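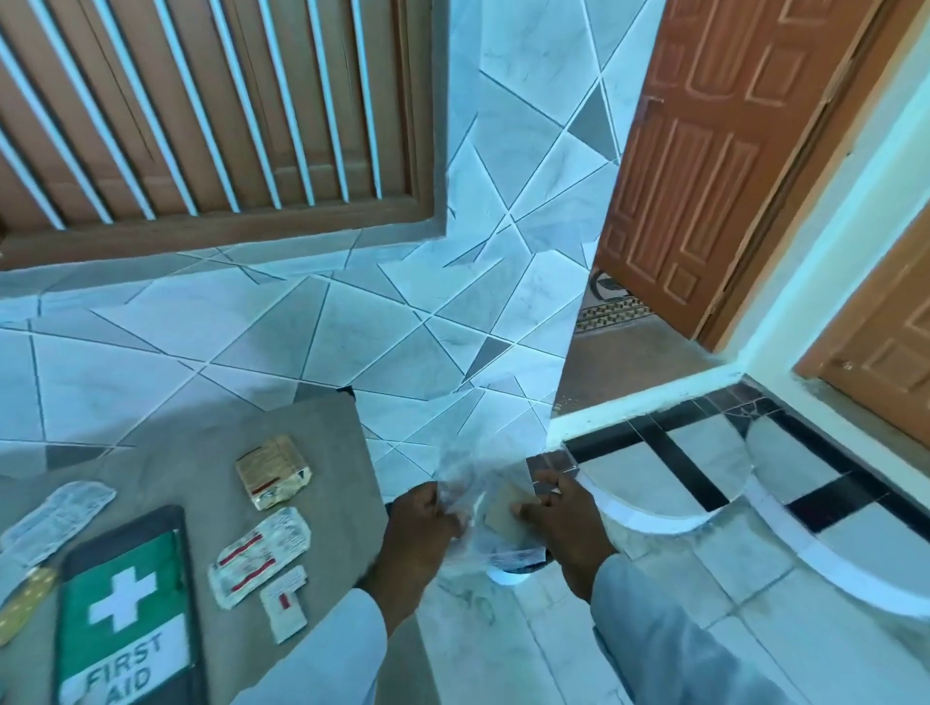

*Photo: Raimonds Venckus / Stima*

Raimonds was paid by the accepted take, and Stima wanted 1000 of them by the end of August. He did the first aid kit on the floor first, then at the table. Open a packet, put it down, say "done" out loud.

Nithin Reddy called at lunch from the Treseo office.

"They sent back 34," he said. "Too fast. The model can't tell where one grasp ends and the next one starts."

"That's how I pick things up."

"Pick them up like you're teaching your aunt."

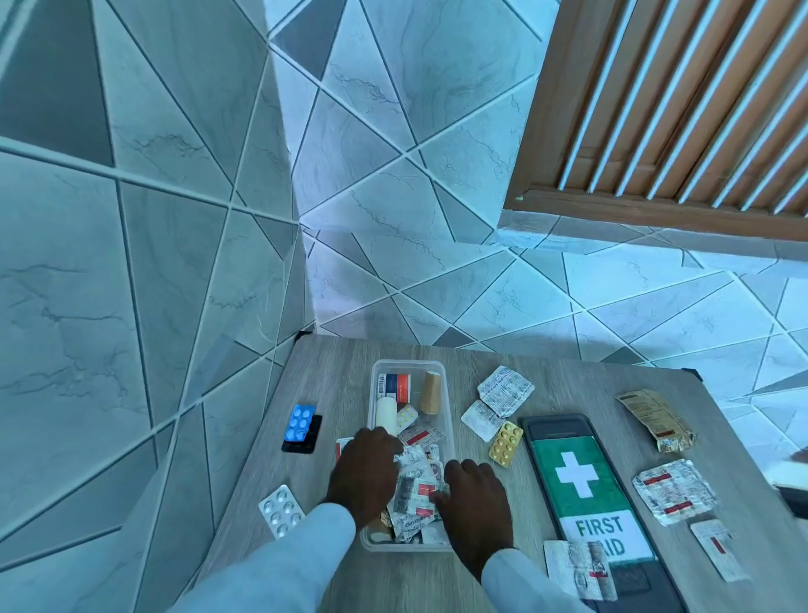
His aunt had never needed teaching. She had run the pharmacy on Lapiņa Street and could find any box in it with the lights off. He thought about her hands and slowed down. He let his fingers settle before he moved them. It took twice as long and his back hurt.

At six he sent the new batch. Nithin wrote back that 9 were still bad and the rest were good, and asked how he'd fixed it.

Raimonds typed "practice" and went to wash up. 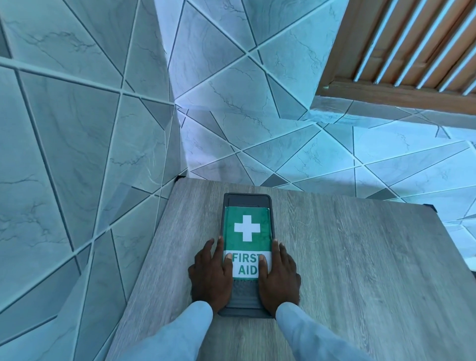 *Both hands on the label, afternoon session.*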